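Seok outpoints Ok in Ullau

27/04/2023

Hyun-seo Seok beat Ji-hoon Ok by unanimous decision in the main event at the Botis Hall, Ullau.

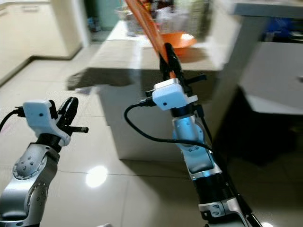
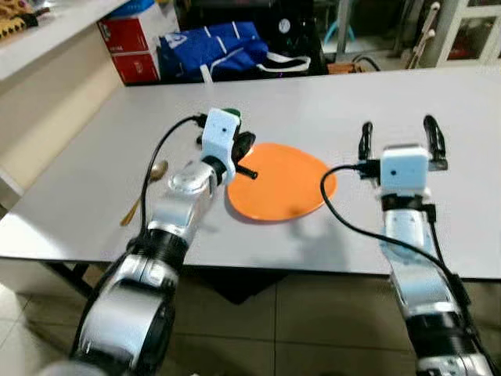
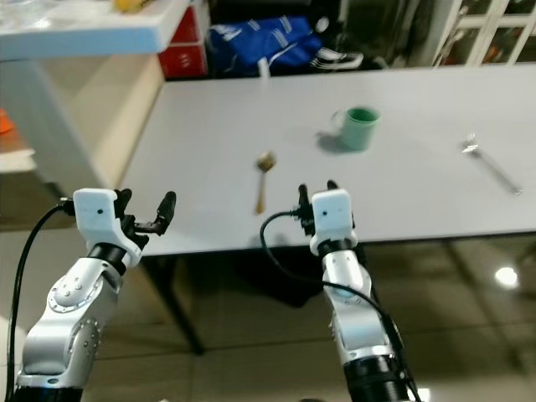 Seok worked behind the jab and landed two takedowns in the second round — both from a single leg against the fence. Ok took the third with low kicks but could not keep the fight standing late. Paid attendance was 2819. Seok moves to 9 wins and is expected to fight again in November, at the same weight.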